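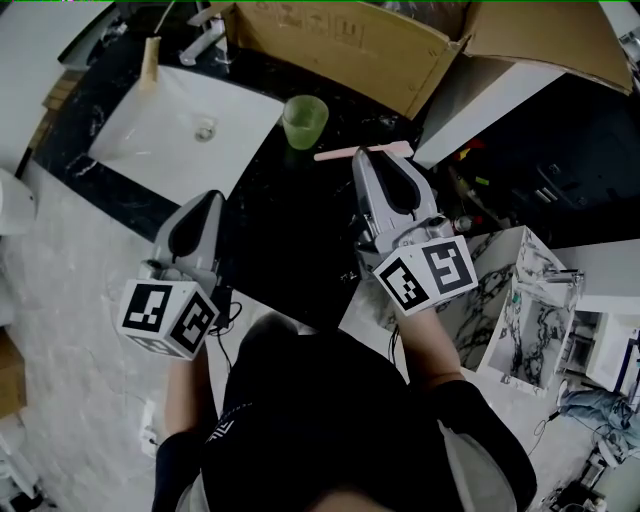 How to clean a stone bathroom counter without buying the whole shelf

Posted by Emilian Marinescu, Jul 20, 2018

Go into any home store and ask what to use on a marble vanity top. You will be walked over to a rack of bottles: a daily spray, a weekly cream, a monthly polish, a sealer, a "restorer," and a pack of cloths that look a lot like other cloths. I once came home with 9 products. I now use two of them, and one is dish soap.

I fit and repair counters for a living, mostly in older apartments in Laston, and a good part of my repair work comes from people cleaning too hard with the wrong thing. So take this as the view of somebody who would earn more if you ignored it.

First, find out what you have

Plenty of "marble" is something else. Granite, quartz composite, cultured marble (resin with stone dust in it) and plain laminate all get sold with veins on them, and each wants slightly different treatment. The label on the invoice doesn't settle it either. Graça Brandão, who used to run the stone yard I buy from, told me that half the slabs people called black marble were sold to her as something different by the quarry.

Pick a spot nobody looks at, behind the faucet or under the soap dish. Put one drop of white vinegar on it, wait a minute, wipe and rinse. If the spot has gone dull, the stone has calcite in it, and you should treat it as marble whatever the receipt says. If nothing happens, you probably have granite or a composite. Do this once. It leaves a real mark on marble, so keep it small and don't let the kids help.

If you rent, skip the test and assume marble.

What you need

A soft cotton cloth, two if you have them
A bowl of warm water
Dish soap with no citrus or vinegar in it
A dry towel
Baking soda, for stains only
Plastic wrap, for stains only

That's the list. Microfiber works fine too, but an old T-shirt does the same job, and I have yet to see a stone that could tell the difference.

The ordinary clean

1. Take everything off the counter. Wiping around the toothbrush cup is how you get a ring.

2. Sweep the dry grit off with your hand or a dry cloth. Sand and dried toothpaste will scratch a polished top if you rub them around wet.

3. Put a few drops of dish soap in the bowl of warm water. A few. More soap means more film, and on dark stone the film shows as a gray haze that people then buy a product to remove.

4. Wring out the cloth and wipe in long passes from the back edge toward you. Go over the seam at the sink separately.

5. Rinse the cloth, fill the bowl with clean water and wipe again. People skip this one. If your counter always looks streaky, try two rinses before you try anything else.

6. Dry it all the way with the towel, including the strip behind the faucet.

The job takes 5 minutes on a single-sink vanity once the clutter is out of the way. I do mine once a week and wipe up splashes in between, when I remember.

Toothpaste, hair dye and other accidents

Most marks in a bathroom are one of two things, and they get mixed up all the time. A stain is something that has soaked in, and it is usually darker than the stone. An etch is where an acid has eaten the polish. It looks like a pale or dull patch and you can often feel it with a fingernail. No cleaner will fix an etch, whatever the front of the bottle promises. Read the back and you'll generally find the word "may."

For an oily stain such as lotion or makeup, try a poultice. Mix baking soda with water until it is as thick as peanut butter. Spread it over the stain as deep as a pencil is wide, cover it with plastic wrap and tape the edges down. Leave it 16 hours. Peel off the wrap, let the paste dry by itself, then lift it away with a plastic scraper and rinse.

It works some of the time. I've had a hand cream stain go in one round, and another that looked the same stay put through three. Old stains are worse. Hair dye is the worst of all, and on pale stone I wouldn't promise anybody anything.

Light etches on polished marble can be worked out with polishing powder and a damp felt pad. On black stone I'd think hard before doing it yourself. Dark polish shows every uneven pass, and you can easily trade a dull spot the size of a coin for a cloudy area the size of a plate.

Is sealing worth it?

Sometimes. A sealer slows down how fast liquid soaks in. It does nothing about etching, though the ads tend to be vague on that point. Many dark, dense stones take in so little that the sealer just sits on top and smears.

Put a spoonful of water on the counter and leave it for 15 minutes. If the stone under it has darkened, a sealer will help. If it hasn't, keep your money. I check mine every October, and it has needed sealing once since I put it in.

When you do seal, follow the time on the can and wipe off every bit of the extra. Dried sealer is a miserable thing to remove.

Things I would leave alone

Vinegar and lemon juice, even "just a little," even if a website with nice photos says so. Powdered scouring cleansers. The rough side of the sponge. Bleach for general cleaning – it can dull the finish over time and does nothing the soap didn't. Anything sold as a shine spray, which mostly puts down a coat you'll later have to strip.

Steam cleaners I'm less sure of. Ermanno Melis, who taught me the trade, hated them near seams, and I've never had a reason to test him on it.

Comments

Judite Arruda: The two rinses fixed my streaks. I'd been using a granite spray on it for years. Does the drop test harm quartz?

Emilian Marinescu: Not in my experience, one drop for a minute is fine on the quartz I've worked with. Rinse it well anyway.

Simão Barros: Sixteen hours on a foundation stain, faded but still there. Going to try a second round.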